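Rommont Uniform & Duty Gear: Frequently Asked Questions

We love talking gear, so if your question isn't answered on this page, call the counter any time before 5 p.m. and ask away!

Who can order from you?
Police, fire, EMS, corrections and licensed private security. Badges and agency patches need a letter from your department. Boots, belts, gloves and flashlights are open to everybody.

Do you do fittings?
Yes, and we really enjoy them! A full uniform fitting takes 10 minutes once you've picked a shirt style. Wear the vest you wear on shift – it changes the shirt size more than most new recruits expect.
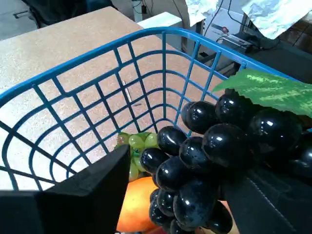 Blue basket and black grapes

Which duty belts do you carry?
Mostly the Nuvum line in nylon, plus El Fassi leather in plain and basketweave. The El Fassi belts are gorgeous and they break in beautifully, but they do run small. Go up one size from your pants.

Can you sew on our patches?
Sure can. Sewing is free on orders of 10 shirts or more. Name tapes are extra, and we need the spelling in writing.
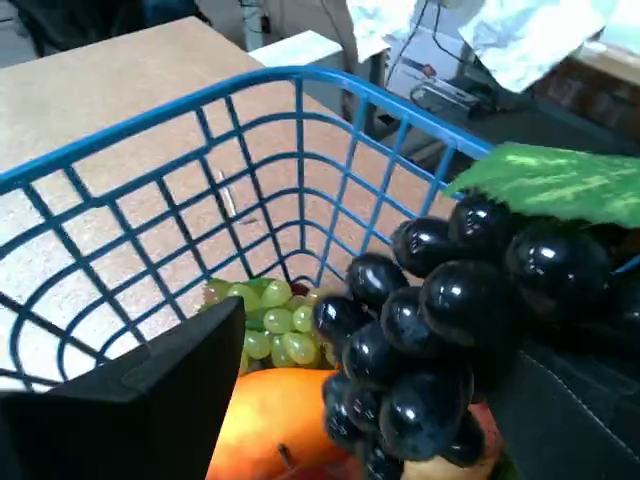 Page last changed: October

How long does a department order take?
Stock items ship the next morning. Custom colors take longer, and the Gotham jacket in brown is nearly always on back order (worth the wait, it's a great jacket). Orders over $100 ship free within the state.

What is your return policy?
Unworn items with tags can come back within 80 days. Anything hemmed, embroidered or engraved is yours to keep, so please check your sizes twice.

Do you offer a recruit discount?
We do! Bring your academy letter and ask for the class package. It covers two shirts, two pairs of pants, a belt and four keepers.

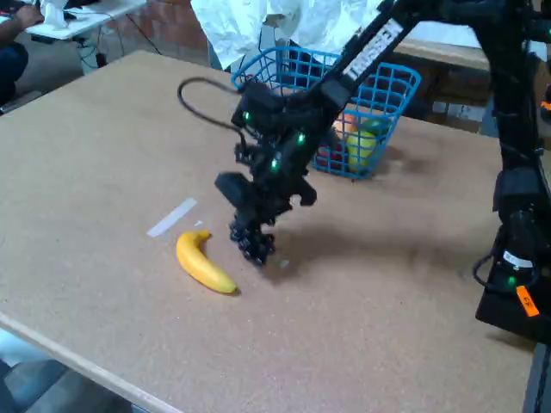 Photo: Rommont

Where do I park?
Behind the building, off the alley. The front door is number 83, and the buzzer is on the left. If you're on duty and in a hurry, call ahead and we'll have your order waiting at the counter.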